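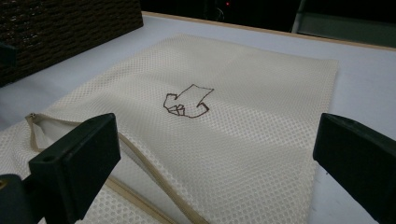

Print this page | E-mail this page
Search the manual
Reading time: 1 minute

4.2 Washing delicates on the Elico 70

1. Close all zippers and hooks. Put small items in a mesh bag and fill it no more than halfway.
2. Load the drum loosely.
3. Turn the dial to Delicate and set the spin to 394 rpm.
4. Add detergent to drawer II — liquid only on this cycle.
5. Press Start. The door locks.

Note: Spin can be changed until the final rinse.

CAUTION: Do not force the door while the lock light is on.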